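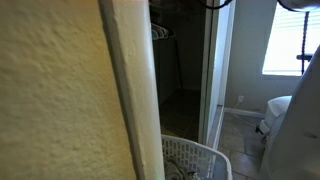

A painted door frame and rough plaster, with a dark closet beyond.

Volker Rathjen was 6 when his grandmother first took him down to the harbour wall at Iststead to watch the ferries come in. She had a list of sailing times pinned up in the kitchen, and when the big Stena boat was due she would put on her coat without a word. He knew that meant he should find his shoes.

He is a ship's pilot now. On a January morning he leaves the house at ten to four, drives to the pilot station at Vekotgate and drinks one cup of tea standing up. The launch takes him out past the breakwater, comes alongside a moving ship and waits for the swell to lift. Then he steps across to a rope ladder and climbs.

"You look at your hands," he says. "The sea can do what it wants."

His grandmother had hoped he would work in the ticket office. His father, who mended outboard motors, had no view on it. Rathjen went to sea at seventeen as a deck cadet and spent years on small tankers before he came home to train.

Two pilots share the winter nights at Vekotgate. The other is Nadhirah Pelupessy, who came to the job from dredgers and has brought in ships he would have sent back to anchor. They disagree about fog. They also disagree about the Haberkorn, a bulk carrier of 455 feet that calls for grain and turns badly to port. Pelupessy likes her. Rathjen asks for two tugs every time.

On his days off he still goes down to the wall, usually in the afternoon, with his daughter. She is more interested in the crabs. He has the sailing times on his phone, though his grandmother's last list is in a drawer at home, with her corrections in pencil down the side.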